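Plimlow House Residents' Group
Minutes of the January meeting

Held in the downstairs sitting room, starting at 7:15 in the evening. Seventeen of us came, and those who couldn't make it sent their good wishes and, in one case, a lemon cake, which was shared out before we got going and was very much enjoyed.

1. Minutes of the last meeting

Read and agreed, with one small correction. The paragraph about the hallway radiator should have said the second floor and not the third. Apologies to the third floor, who have had a very nice warm radiator all along and were puzzled to read otherwise.

2. Money

The balance stands at $900 after the winter bills. We had a good long chat about whether to put some of it toward a proper shelf for the linen closet, as the current one sags in the middle and the heavier blankets slide toward the dip. Firkach has quoted $199 for a shelf cut to size and fitted. The feeling in the room was that this was fair, and it was agreed to go ahead. One resident asked that the new shelf be set a little lower than the old one so that shorter people can reach the sheets without a chair, and everybody thought that a very good idea.

3. Laundry and linen

This took up most of the evening, as it tends to! The main points are set down as best we could catch them.

The Sukance detergent we switched to in the fall has gone down well with almost everyone. Two people find the scent a bit strong on towels. We will keep a plain unscented box next to it, and anyone who prefers that is welcome to use it.

Pillowcases continue to wander. There are now a good many in the lost and found basket, mostly single ones with no partner, and one rather lovely embroidered one that somebody must surely be missing. Please come and have a look before the next meeting. Anything left after that will go to the MacPherson thrift store, along with the odd socks if they will take them (we have our doubts).

There was a request to go over bed changing for the guest rooms again, as several of us are new to the rota and had been doing it in all sorts of different ways. After some friendly back and forth we settled on the following. Clear the bed first, and that means phones, chargers and cables as well as books and glasses, which get rolled up in the bedding more often than you would think. Take off the small pieces next, pillowcases and towels, and put them straight into the washer so they don't end up on the floor. Then shake out the duvet from the foot end and smooth it toward the headboard. If a cover keeps slipping, a clip at the corner will hold it until somebody has time to sew on proper ties. Ties are still the plan, and one member has kindly offered her sewing machine and a tin of cotton tape.

We also talked about the rooms where the washer stands close to the bed. It was felt that the spin cycle should not be run after 9 in the evening in those rooms, out of kindness to guests and to whoever sleeps on the other side of the wall. The walls in a couple of the rooms could do with a wipe and a lick of white paint too. This was put down for spring, when the windows can be left open.

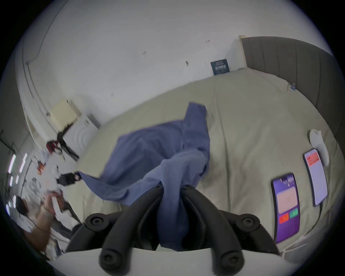
Item 3: a blue cloth being picked up off the bed, with phones and a white cable still on the duvet.

4. Spare bedding

A count of the closet shelf was done over the holidays and came to 20 flat sheets in good order, plus a pile of others too thin for guests. It was agreed to cut the thin ones up for dust sheets and cleaning rags. Someone asked if the softest could be kept for the quilting afternoon, and the answer was a cheerful yes, help yourself, only please leave a note in the closet so we know what has gone.

5. Any other business

The kettle in the sitting room has started to switch itself off too early. It will be looked at.

A reminder that the rota for February is on the back of the kitchen door. There are still gaps in the second and last weeks, and it truly is lighter work with two.

Thanks were given to everyone who stayed behind after the holiday supper to fold tablecloths, a job that went on far longer than anybody had bargained for.

The meeting closed at 8:50, with what was left of the cake going home in napkins. The next one will be in February at the same time, in the same room, and anything for the agenda can be slipped under the office door beforehand.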